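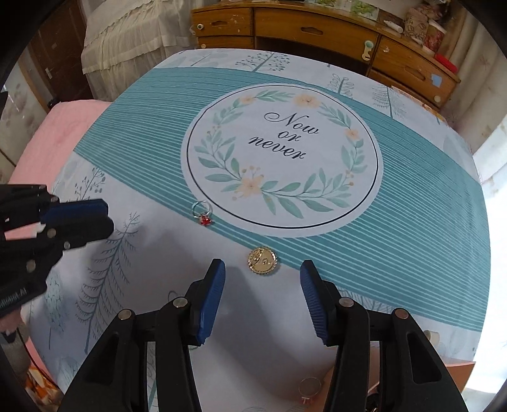 The grasp planner in Sterby picks a target only after the cloth mask has been built. Printed fabric is the usual source of false targets, and a cover with a large emblem and the words "Now or never" will return several until the mask is on. The ring with the red gem and the scalloped medallion should be the only labels left in front of it.

1. Open Perception and load the Trastow profile.
2. Set the minimum contour to 11.
3. Set the planner timeout to 2000 ms.
4. Press Build Mask and wait for the status line to read Ready.

Note: Profiles saved before August must be converted first.

Caution: Do not change the timeout while a plan is running. 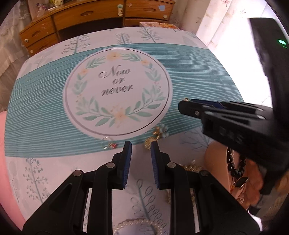 Barros writes that the mask should be rebuilt whenever a second tool joins the session, and that error 1213 clears once both tools report the same clock.

5. If the error stays, restart the planner and repeat steps 3 and 4.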